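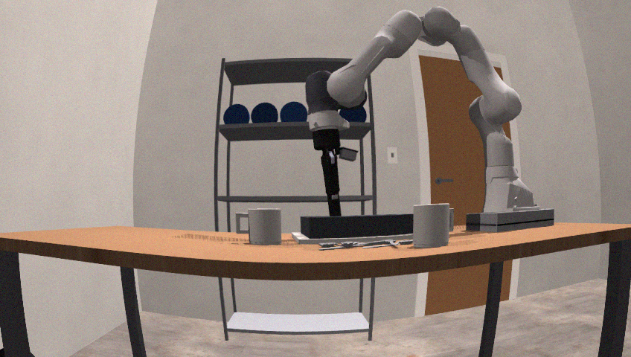

Equipment budget talk - speaker notes

Slide 1. Who we are: Wallthorpe, kitchenware returns and repacking. The question for today is what to buy first and what to leave until December.

Slide 2. Start with the simulation. We paid for the software seat before we asked anyone for an arm quote. Say what it cost against the arm. Pause here for questions, people usually have them.

Slide 3. The quotes. Numus and Zendico both quoted for one arm with gripper. Koller quoted for the arm only, so don't compare the totals straight across. Add the gripper, the base plate and freight to Koller first, then show the table.

Slide 4. What the quotes leave out:
Guarding and floor marking
Electrical work
Spare gripper fingers - order 2 sets with the arm, the lead time later is 30 days
Training, 2 people
Time lost on the line while it goes in

Slide 5. Running costs over 5 years. Service contract is the big line. Read the Zendico terms out loud, travel is billed separately. Numus includes it for the first year only.

Slide 6. Lease or buy. Keep this short. Leasing keeps us under the capital limit this year but costs more by the end. Finance has the sheet if anyone wants it.

Slide 7. What I am asking for. Approval for one arm now. Second arm goes back on the agenda in December, with real cycle times from the first one.

If time is short skip slide 6.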